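What Happens to a Can After You're Done With It?
by Ross Forsyth, for the Trellside kids' page
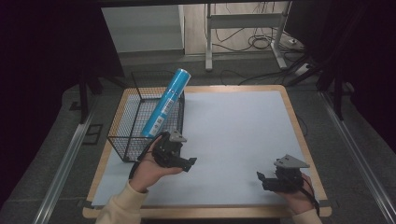 So. You finish your drink. Glug, done. Now what?

Most people think the can just goes "away." But away is a real place! It has trucks in it. And a very, very hot furnace. Let's go.

First, what is a can?

Most drink cans are made of aluminum. It's a metal. Light, shiny, bends easy, doesn't rust the way iron does. It starts out as a reddish rock called bauxite (say it BOX-ite). People dig it up, clean it, and use a LOT of electricity to get the metal out. Really a lot.

That's the hard part. Digging and zapping. Once you have the metal you can melt it and use it again, and again, and again. It doesn't wear out like paper does. Paper gets weaker each time. Aluminum, nope.

Stop one: the bin

You put the can in recycling. Empty it first please. A full can is heavy and sticky and the wasps love it. Ask a grown-up if your town wants cans squashed or not squashed, becuase some sorting machines like them round.

Stop two: the truck

Bumpy ride. Here in Trellside the truck comes on Sunday, which is a weird day, I know. In your town it's probably different.

Stop three: the sorting place

Everything gets dumped on a moving belt. Paper, bottles, cans, somebody's sock. How do you pull the cans out?

Steel cans are easy. Big magnet. Clunk. Soup cans are often steel.

But a magnet won't pick up aluminum! Try it at home with a fridge magnet and a soda can. Slides right off. So the sorting place uses a trick called an eddy current. Magnets spin super fast under the end of the belt, and that makes tiny swirls of electricity inside the aluminum. The swirls push back against the magnets. And the can JUMPS. Right off the belt and into its own bin. My favorite bit of the whole trip.

Stop four: squash and shred

Cans get pressed into big blocks called bales. Then chopped into little chips. Hot air burns off the paint, so all the colors and pictures and words go. Now its just plain silver bits.

Stop five: the furnace

Aluminum melts at 660 degrees Celsius. Your oven at home can't get anywhere near that. The metal turns runny and glowy, gets poured into a huge bar called an ingot, and cools.

Stop six: flat, flatter, flattest

Rollers squeeze the bar into a long thin sheet. Punch out circles, stretch the circles into cups, trim the tops, paint them. Fill them up. Pop a lid on. New can!

Why bother?

Remember all that electricity for getting metal out of rock? Melting old cans uses only a tiny slice of it. Less digging too.

Try this

You need: 2 empty cans (one soda, one soup) and a magnet. Watch out for the soup can's edge, it's sharp, get a grown-up to check it. Touch the magnet to the side of each one. Which one sticks? Now go round the kitchen and test other stuff. Foil. Spoons. The sink. Write down what sticks and what doesn't. Keep the magnet away from phones and bank cards.

Words to know

Bauxite: the rock aluminum comes from.
Bale: a big squashed block of cans.
Ingot: a bar of metal that's been melted and cooled.
Eddy current: swirly electricity that makes the can jump.

Next time, glass. Send me your questions before November.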